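4. Rehearsal Habits and Intonation in the Lower Brass

4.1 Setting and material

The study was carried out with the amateur brass band of Skeston, a town where almost every family has had at least one player in the band. The band rehearses in the evening, from autumn until the end of spring, and it plays its main concert in March. We followed the lower brass only, that is, the trombones, the euphoniums and the two tubas. The cornets and horns were present in all rehearsals but their playing was not analyzed, for reasons of time and also because the room microphones did not separate them well.

The main piece of the season was the Statitby Suite, a work in slow tempo with long chords in the low register. It is not a difficult piece for the fingers. Its difficulty lies in the breath and in the ear, and the conductor told us before the season that he had chosen it exactly for this. The second movement opens with a chord that is held by the lower brass alone for 30 seconds, with staggered breathing, and in this chord every small error of pitch can be heard from the back of the hall.

We recorded all rehearsals of the suite and cut the recordings into short passages. A passage was kept when it contained a held chord of at least two seconds and when no one was speaking over it. After this selection 805 passages remained. For each passage we measured how far the sounding intervals were from the intervals of just tuning, and we noted the minute of the rehearsal at which the passage was played.

4.2 Warm-up and its effect

The band used two kinds of warm-up. In the first kind, the players sat down, played a scale together and began to work on the piece. In the second kind, which the players call the long warm-up, the section leader gave a low B flat and the others entered one after another, first on the same note, then on the fifth, then on the third. The long warm-up was used in roughly every other rehearsal, but the choice was made by the section leader on the evening itself and we had no influence on it.

After the long warm-up the first chords of the rehearsal were closer to just tuning than after the short one. The difference was clear in the trombones and smaller in the euphoniums. In the tubas we could not find it. Toward the middle of the rehearsal the difference became weaker in all instruments, and in the last part it was gone. It seems therefore that the long warm-up brings the section to its usual level sooner, but does not raise this level.

One should be careful with the case of the trombones. A trombone player can correct the pitch with the slide at any moment, while the valve instruments must correct mostly with the lips. When the trombones improve faster, this may tell us more about the instrument than about the listening of the player. We tried to treat this question by comparing only the attack of the notes, before any correction with the slide is possible, and the difference remained, although it was smaller.

4.3 The influence of seating

In the first part of the season the section sat in one row behind the horns. Later it was moved into a half circle, with the tubas in the middle. The new seating had been proposed by Rerkari, the workshop that maintains the instruments of the band, after a visit to the rehearsal room. The room has a low ceiling, and in the one row the players at the ends could hardly hear each other.

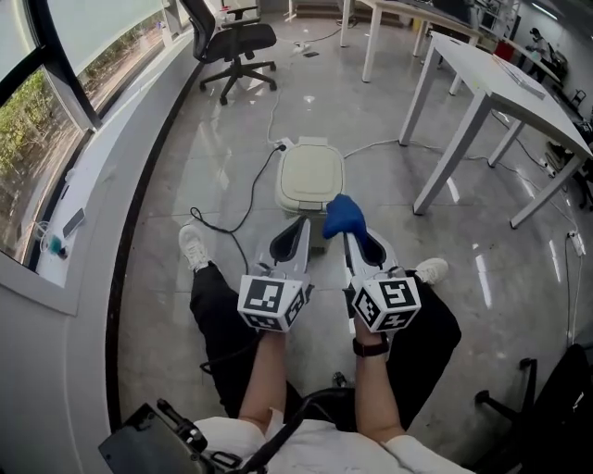 Figure 2. Seated participant, looking down, with one device in each hand.

Chu objected, in a written comment on an earlier version of this section, that the effect of the seating cannot be separated from the simple fact that the band knew the piece better by that time, and that a fair comparison would need a return to the old row for at least some evenings. We agree with this. The band did go back to the row for two rehearsals shortly before the concert, when the half circle did not fit on the stage, and the chords of these rehearsals were less well tuned than those of the weeks before. Two rehearsals are a small basis, and the players were also nervous about the concert, so we report this observation without drawing a strong result from it.

4.4 Remarks of the players

We asked the players to write down after each rehearsal how well they thought the section had been in tune. Their judgment agreed with our measurements for the very good and the very bad evenings. For the evenings in between it followed mostly the tempo and the mood of the conductor. Several players wrote that they heard the tubas better in the half circle and felt safer in the entry of the second movement. One of the euphonium players preferred the old row, because there he could see the conductor without turning his stand.

The treatment of the concert recording, which was made with different microphones, is given in Section 5.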